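Home | Notebook | Parts | Wiki | Log in

July. Gripper 2 (Jerko), finger swap and re-zero

Started 16:15, wanted it done before supper and very nearly made it!
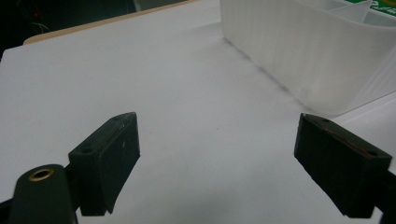
The old fingers had been drifting out of line for weeks and I finally got sick of shimming them. New pair is the Viteo profile, same two screw holes on the flat face, so they went straight on. Snug both screws by hand first, then nip up the outer one, check the tips, then the inner. I did it backwards on the left and had to start again.

What I love about this version is how easily the fingers come off. Swapping a side took me 3 minutes (the old Janssen clamp was half an evening and a lot of swearing).

Brass inserts: go easy. If a screw feels gritty, back it out and clean the thread before you try again. I set the iron to 80 per cent for the last insert I put in and it sank beautifully, dead square.

Open and close cycles: 80, no squeak, tips meeting to my eye. Colour me thrilled.

Still to do:
- file the ragged bottom edge on the left finger
- reprint a spare pair, slower first layer
- new zero into the Vullora config, the old one is still in there
- order more short screws, we're down to the dregs

Leaving it at full open overnight, will recheck the gap before anyone runs it.

This site uses cookies to keep you logged in. OK | Cookie settings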